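Wunell Community Help > Yard and Garden > Vegetables

Can I grow garlic in containers over the winter?

Posted Saturday, October 24, 2020 by drurkcombe_porch

Hi everybody! First time posting, long time reading. I got completely carried away at the fall plant sale in Drurkcombe and came home with enough seed garlic to break into 70 cloves. It's a hardneck called Dasitmont and the heads are gorgeous, purple stripes and everything. My problem is that I rent and I can't dig up the yard. I have a south-facing back porch, one raised bed I'm allowed to use (already full of kale and leeks, which I'm not giving up!) and whatever pots and tubs I can scrounge.

We get real winters, with the ground freezing hard by January, and I have read completely opposite things about whether garlic in a container will live through that. One site says it needs the cold and will love it. Another says the roots turn to mush. I also can't find a straight answer on how close together the cloves can go, what to fill the pots with, or whether I should be watering at all once it's cold.

I do have access to some old metal bins and tubs as well as the usual plastic pots. Are those any good? And is it already too late to plant? I'd love to get all of them in the ground (well, in the dirt) if there's any chance. Thanks so much in advance, I'm so excited about this.

3 replies

leekweek
Top contributor

You're going to have so much fun with this! Garlic is the most satisfying thing I grow and I've been doing it in containers for years, also on a porch, also with real winters. And no, you're not late. I like to have mine in a few weeks before the soil freezes solid, so the cloves put down roots but don't send up a lot of green. If you see a few inches of green anyway, leave it alone. It'll look ratty by spring and then take off.

The cold by itself is fine. A hardneck needs a good long chill or it won't split into cloves, and you end up with one round bulb like a little onion (still tasty, I've eaten plenty). What kills potted garlic is the freezing and thawing and freezing again, plus soggy dirt. A pot on a sunny porch can thaw every afternoon and refreeze every night, and that heaves the cloves right up out of the soil. So once it's properly cold, I'd shove everything together against the north or east side of the house, out of the winter sun, and pack bags of leaves around the outside. Then pile straw or shredded leaves on top, a good thick layer, thicker than looks sensible.

Size matters more than anything. Small pots freeze through in one night. I don't use anything I can pick up easily when it's full. For depth you want at least a foot of soil, more if you can get it.

On metal: I love it, but it does heat up and cool down faster than wood or thick plastic, so wrap it. Old blankets, burlap, bubble wrap, cardboard if it's under a roof. And look each bin over before you fill it. Painted sides are all right with me if the paint is sound and I know what it is, but if it's old and flaking, or if the bin ever held chemicals or oil, I'd keep it for flowers. When I can't find out what was in something, I put a food-safe liner in or I skip it. Scuffs on the bottom don't bother me at all, they just mean that's where rust will start, so set it up on bricks and let the air get under.
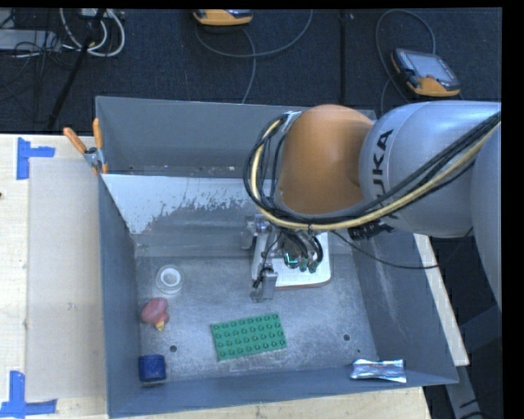
Open-topped gray metal bin with tall sloping sides and a scuffed metal floor.

Drainage is the other thing with any solid bin. If the bottom has no holes you have to make some, and plenty of them. Turn it over, lay down a piece of tape where each hole will go so the bit doesn't skate, and drill slowly with a drop of oil. Wear gloves and eye protection, file off the burrs, and sweep up every last curl of metal before somebody walks out there in socks. Skip the layer of gravel in the bottom. It takes up room that roots could use and the soil above it stays just as wet. A scrap of window screen over the holes keeps the dirt in.

For soil, I do two parts potting mix to one part finished compost, plus a few handfuls of perlite if it feels heavy. Straight garden dirt packs down like a brick in a tub. Mix in a little slow organic fertilizer now and save the stronger feeding for spring, when the leaves start moving.

Planting: pointy end up, flat end down, two inches of soil over the tip. I give them five or six inches apart and keep them a few inches in from the walls, and a bit farther in if it's metal. Keep the papery skin on. Use your fattest cloves and eat the skinny ones, since big cloves make big heads. If your containers won't hold the whole batch at that spacing, please don't squeeze them in! I crammed 100 cloves into space for far fewer one year and dug up a heap of marbles.

Water them in well after planting. After that, stick a finger in now and then until it freezes, and once it's frozen just leave it be. If you get a long thaw with no rain or snow and the pots are dry, give them a drink on a mild morning.

Good luck, and tell us how the scapes turn out. They're wonderful in eggs.

mudroom_mo

Just grow it indoors on a windowsill. I do this every year and it comes up in a week. You can snip the greens for soup and potatoes. No bulbs though.

secondfrost

Agree with nearly all of what leekweek wrote, and I want to add a few things from my side of the hill. (The windowsill idea is nice for greens, by the way, and a great use for those skinny cloves!)

Put some of it in with your kale. I mean it. Garlic takes up hardly any room over winter and by the time it wants elbow space the kale is bolting anyway. I tucked 30 cloves down the edges of a leek bed last fall and never missed the space. Just keep them out from under the biggest leaves so they get some light in spring.

With the rest, try two or three kinds of container if you have them, and write down what went where. I use popsicle sticks and pencil. Marker fades by March and pencil doesn't, which still amazes me.

I'd go a touch deeper than leekweek in pots, three inches over the tip, and I mulch with pine needles where it's windy. Straw blew clear across my neighbor's driveway. Chicken wire laid flat over the top keeps squirrels from digging too. They don't want the garlic, they just can't resist loose dirt.

If you want more seed stock next year, the Ní Mhurchú stall at the Drurkcombe sale usually has several hardnecks, and they'll happily talk your ear off about which ones hold up in tubs. I bought 102 cloves' worth there and regret nothing, although my kitchen did smell like a pizzeria until Thanksgiving.

Come spring, pull the mulch back gradually once the tips are pushing through. Feed when they're six inches tall, snap the scapes after they make one full curl, and quit watering a couple weeks before harvest. I dig mine when the bottom three or four leaves have gone brown. Tubs are so easy at that point, you loosen the soil along the side with a trowel and reach in with your hands.

drurkcombe_porch
Original poster

Oh my gosh, thank you all! The pine needle tip is perfect, I have a whole yard of them. I'm putting a row in with the kale tomorrow and drilling holes next weekend. One of the tubs has flaky paint so that one is going to be pansies. Does anyone know if I need to take the mulch off the pots when it snows, or does the snow just go on top?

secondfrost

Leave it on and let the snow pile up. Best blanket there is!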